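Trollum: a pile of kitchen notes you can download

Hi! I'm Chae-won, and Trollum is a collection of handwritten recipe notes from home cooks in Wanville and Lilport, typed up and tidied just enough that you can search them. It's one big table, plus a smaller one for measurements, plus this README, which keeps getting longer every time somebody emails me.

The name comes from a typo on the very first card I typed (it was meant to say "trolley"). I never fixed it and then it was on the folder, so.

What's in it

There are 993 notes. Each one is a row. A note can be a full recipe, half a recipe, a list of changes to somebody else's recipe, or one line like "Mom's beans but less salt." I kept all of those. If you only want things you can cook from start to finish, filter on complete = yes and you'll lose a good chunk of the table, including some of my favorites.

The files:

notes.csv — the main table, one row per note
measures.csv — every odd measurement I ran into, with my best guess in grams or milliliters
changes.txt — what I've fixed and when, newest at the top
README.txt — you're in it

The columns in notes.csv

note_id is just a number. Gaps are rows I pulled out because they were duplicates, or because the family asked me to. Please don't renumber them, I refer to them by id in changes.txt.

town is Wanville or Lilport. If someone moved, I went with wherever they were living when they lent me the box. This is a bit unfair to Lilport, which lost several very good bakers across the river.

title is whatever the card said at the top. Lots are blank. A few are rude. I left the rude ones in.

body is the text, typed as written, spelling and all. Line breaks show up as a slash with a space on either side. If the card used real slashes (for fractions, mostly) there are no spaces around them, so you can tell them apart.

hand is my guess at whether one person wrote the whole card. The values are one, two, many and unsure. I'm fairly good at this by now but I'm no expert, and the pencil ones are hard!

stain is yes or no. I started this as a joke and it turned out to be the column people write to me most about, so it stays. A stain means something on the card that isn't ink. I don't record what.

complete is yes, no or almost. "Almost" means I could cook it if I guessed at one thing, usually the oven.

decade is when the card was written, if the family knew. Empty if they didn't. I don't guess from the paper anymore because I was wrong too often.

How I collected them

Slowly! I started with my aunt's tin, then her neighbor's, and then Sunil Pramanik heard about it and put a sign in his shop window in Lilport, and boxes started showing up behind his counter. I'd pick them up on a Saturday, type them at home during the week and bring them back. Sunil typed 101 of them himself, and you can spot his because he puts two spaces after every period. I've left that alone, so trim your whitespace if it matters to you.

Everybody who lent a box saw the typed version before it went in, and could cross things out. Names of people inside the notes are replaced with a role where I could work one out (AUNT, NEIGHBOR, PRIEST) and with PERSON where I couldn't. Names of dishes are kept even when they have a person's name in them, because "PERSON's cake" is no use to anyone.

Measurements, sigh

This was the worst part. People here measure in cups, in coffee cups, in "the blue cup," in handfuls, and in ban. A Ban is a little tin mug that the Wanville dairy used to give away, and half the town still bakes with it. I borrowed 4 of them from different kitchens, filled each with water and weighed it, and they didn't agree with each other at all. The number in measures.csv is the middle of what I got, with the lowest and highest next to it. If your bread comes out strange, try the other end of the range before you blame the card.

Butter "the size of an egg" is in there too. So is butter "the size of a walnut." I used the eggs and walnuts in my own kitchen, and I'd be happy to hear from anyone who has done it better.

Oven temperatures are given as written. "Hot" appears so often that I gave up trying to turn it into a number.

Packaged stuff

Older cards name almost nothing that comes in a wrapper. From the later ones on, there's plenty: a packet of this, half a bag of that, "the small one, not the family one." Package sizes change over the years, so a packet in one note may be quite different from a packet in another. I've typed them as "packet" or "bag" exactly as the card did and haven't tried to convert a single one. If you're building something that scales recipes up or down, skip rows with these words or ask a person to look at them.

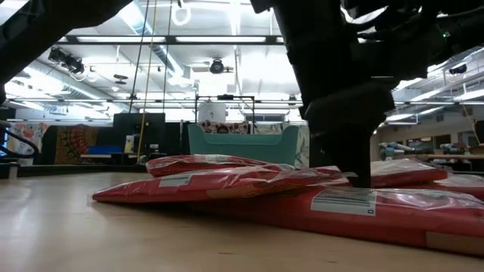
Words and typing: Chae-won Tak
Extra typing, boxes and tea: Sunil Pramanik
Last tidied in February

Things it's okay for, and things it isn't

People have used Trollum to look at spelling, to practice cleaning messy text, and (my favorite) to cook a whole dinner from stained cards only. All great. A teacher in Lilport has her class match up recipes that look like copies of copies, and they found pairs I'd missed completely.

I wouldn't use it for nutrition. The amounts are too loose and half the notes leave out the fat. I wouldn't use it for anything to do with canning or preserving either. Some of those cards are old, the methods in them haven't been checked by anyone, and I'm not going to be the one who checks them. They're marked with preserve in the title so you can drop them in one go.

And please don't treat it as "what people here eat." It's what people wrote down. My aunt made rice every day of her life and there isn't one card for it.

Known problems

9 rows have the body cut short because the card was torn. They end in [torn]. 

The degree sign is broken in some older rows and shows up as a question mark. I'm working through them by hand.

Two spellings of "dumpling" on one card is not a typing mistake, it really says that.

If you open notes.csv in a spreadsheet, it will turn some fractions into dates. 1/2 cup becomes something in January. Import that column as text and you'll be fine.

Using it

Free for anything that isn't selling the notes back to people as a book. If you publish something with it, say Trollum and say Wanville and Lilport, and send me a copy if you can, because I like to print them and take them round to the families.

Fixes are very welcome. Give me the note_id, what it says now and what you think it should say. I'll go back to my scan of the card and check, and if it's in pencil that may take me a while.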